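Notebook – fabric bench, 30 Nov 2024
Folding the green cloths, and what to do about the white table
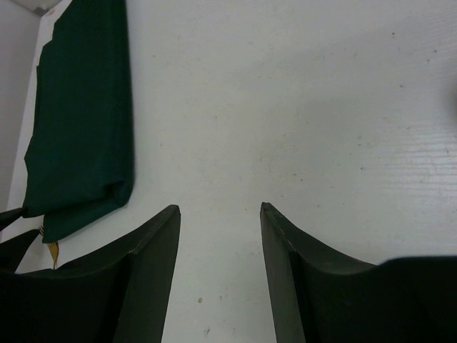 The cloth

I have been putting off writing this up because it felt like such a small thing, but Karabo Potgieter asked me over coffee how the folding was coming along and I talked for so long that it clearly deserves a page. We are still on the dark green cloth from the Selaver bundle. I like it very much. It shows up beautifully against the white, even late in the afternoon when I can hardly tell the gray pieces from the table, and that alone makes it the one I reach for when I want to try a new fold.

The edges are the trouble, as ever. None of the green ones lies as a true rectangle, so when I bring corner to corner there is always a bit left over on one side and I end up fussing with it. I have decided to stop fussing. From now on I fold to the middle of the long side and let the corners land where they like – the finished stack looks a little homemade but it sits flat, and flat is what we need for the Lachance drawers. They are only 82 mm deep, and a fat fold catches every time.

Tried so far: halves, then thirds (nice, my favorite). Halves, then halves again (too thick by the time there are 8 in a pile). A loose roll, which was pretty and fell open the moment I put it down.

The table

It wants a good scrub. There are gray and brown specks and smudges over a fair part of the top, and a couple of small dark spots that I would like to try with the Medo cleaner before anybody goes at them with something rough. The scuffs I suspect we are stuck with. Please go gently where the surface has those fine ridges and wipe along them, as a cloth dragged across picks up lint and leaves it behind.

To do

Scrub the top, then let it dry properly before any fabric goes back down.
Label the green pile 707 so it stops wandering off to the Unance shelf.
Press two of the worst cloths and see if the edges come any straighter. I doubt it, but I would love to be wrong.
Karabo wants to try the thirds fold on the heavier cotton – leave a few out on the side bench.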